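7th February

Second long session on the Clurnby pit piece and I'm properly excited about it now. We ran the whole of the overture with the new reed section patched in, then went back over the lantern dance until the tempo stopped wandering. Notes while it's still in my ears.

**Tuning.** The bamboo flutes settle at 434 after a good blow-through, and the strings were sitting well above them. Last time we tried to drag the flutes up and it sounded pinched. Today we brought everyone else down to meet them – what a difference! The low strings lose a bit of edge but the whole band warms up, and the two-string fiddles sit right in the middle of it. Going to keep it. The hammered dulcimer will need a full retune, so allow a good hour before the next call.

**Lantern dance.** Marked at 10 bars of free time before the dancers come on. On paper that's fine, in the room it drags, and the drummer ends up guessing. Tried it with the small gong on the last beat of bar eight as a warning stroke. Worked first go, and again on the repeat. Pencilled into the score at bar 173, needs copying into the parts.

**Hall.** Zondgate seats up to 1000 with the balcony open, and the pit there is deep. Our room is small and dry, so anything that feels thin here may well bloom over there. I'd still rather hear the plucked strings too loud than not at all. Prosow has offered us the boundary mics again and I want to say yes, if only for the lutes.

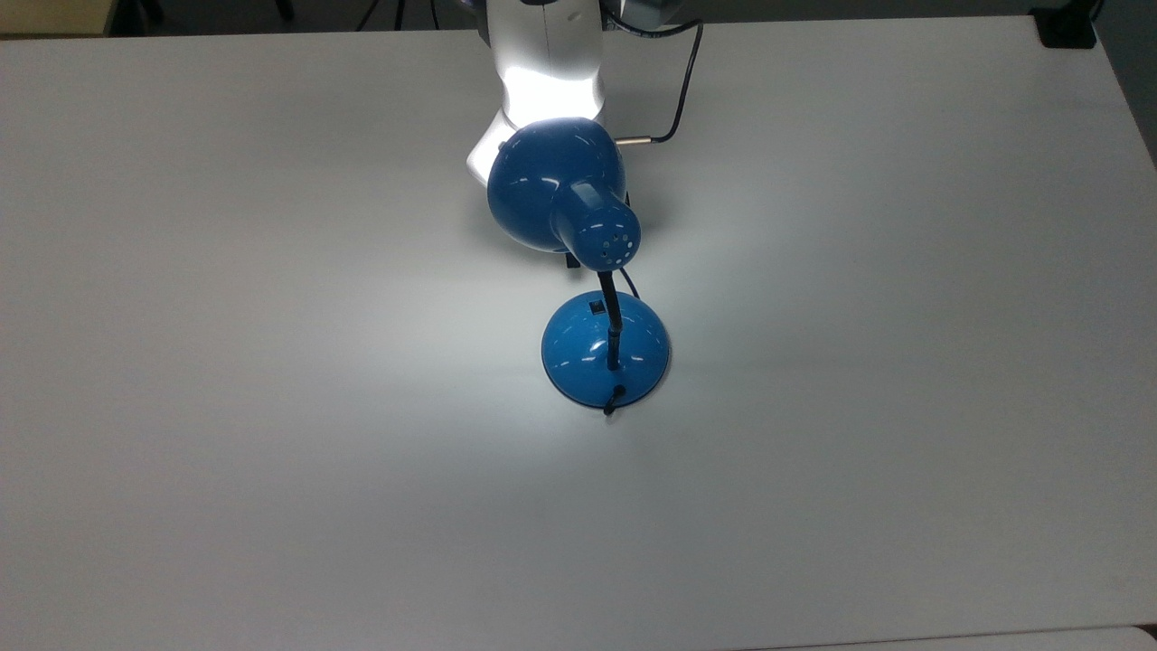
Innes thinks the mics are a mistake, and said so at the break: a pit band for dance should be heard from the pit, and if the lutes vanish then the winds are playing too loudly. Innes would halve the reeds in the second act and see how that goes before plugging anything in.

Fair point, and I love that someone's arguing for it. We did one pass of the river scene with two reeds instead of four and you could hear every pluck. The trouble is the storm, where I want all four going full tilt. Maybe thin them through the river and let them pile back in at the first thunder roll – that might be even better as theatre.

**Odds and ends**

- Mouth organ has a sticky reed on the second-lowest pipe. Wax is in the tin, top shelf.
- Second fiddle part has the wrong repeat in the wedding march. The November version is right, so go back to that one.
- Big drum: the softer beaters, please, for everything except the storm.
- Page turn at the end of the river scene is impossible for the flutes. Copy the last line onto a loose sheet.

Still haven't cracked the ending. The final chord fades before the dancers are off and there's a gap with feet in it. Tried holding the low strings, tried a gong roll. The roll was lovely but too grand. Next time: mouth organ alone, as quiet as it'll go, until the stage is clear.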